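Ticket: Head camera image rolled in kitchen simulation, left arm stops above counter
Project: Esel
Component: perception / frame publisher
Reported by: Ardalan Nouri
Opened: November 11, 2020
Status: Resolved, one follow-up open

Summary

After the update of the Kadrić simulator bridge, the head camera of the two-arm robot delivers a strongly tilted view of the kitchen. The robot base is level in the simulator and the joint values look normal. When I start the planner, the left arm goes to the pre-grasp pose for the knife and stays there. The planner then reports "no valid approach" and gives up after 8 attempts.

How to reproduce

1. Start the Flerness kitchen world with the default layout.
2. Load the Esel two-arm model and wait until the controllers are ready.
3. Run the task "pick knife from counter" with the left arm.
4. Look at the head camera stream while the arm holds its pose.

It happens on both machines that I have here. I also tried with a clean settings folder, but the result is the same.

What I expected

The floor and the long counter should be level in the view, as they were before the update. The knife pose from perception should agree with the pose which the simulator gives as ground truth.
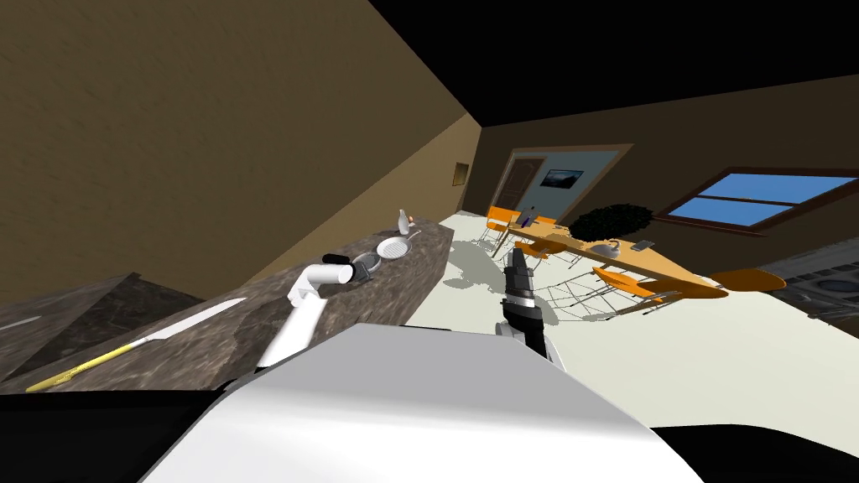 The fitted counter plane is wrong by the same angle as the camera roll. For this reason the planner believes that the gripper must pass through the counter to reach the knife, and it refuses every approach. I think the planner is correct to refuse with this input, so please do not change the collision settings.

Log from the planner (shortened)

[perception] plane fit accepted, inliers 2,000
[perception] object "knife" found, pose published
[planner] left arm at pre-grasp
[planner] approach rejected: collision with support plane
[planner] attempt 8 rejected, giving up

The number of inliers is always exactly 2,000. At first I found this suspicious, but it is only the upper limit in the sampling step. It has nothing to do with the fault.

Things I tried

Restarting only the camera node: no change.

Setting the head joints to zero by hand: the view moves, but the tilt stays. So the error is somewhere after the head joints and before the image.

Using the old bridge with the new robot model: the view is level and the task finishes. New bridge with the old model: tilted again. This was the most useful test, and I should have done it first.

Cause

The new bridge gives the camera rotation as a quaternion with w first. Our frame publisher still reads it with w last. The publisher sends the wrong rotation back to the simulator as the camera mount, and this is why also the rendered picture is tilted — not only the numbers in perception. The length of the quaternion is still one after the mix-up, so our check did not complain.

Fix

I changed the order in the publisher and added a test with a mount rotation that is different on all axes. The old test used the identity rotation and compared only the length, so it passed with both orders. The change is in the Stornero branch, waiting for review.

After the fix I ran the knife task again 2 times with the default layout. Both runs finished and the plane was level.

Still open

The wrist cameras use their own small publisher, copied from the same code. I have not seen a problem there, but I did not test it with the new bridge. I will make a separate ticket for it — please leave this one linked until the wrist cameras are checked.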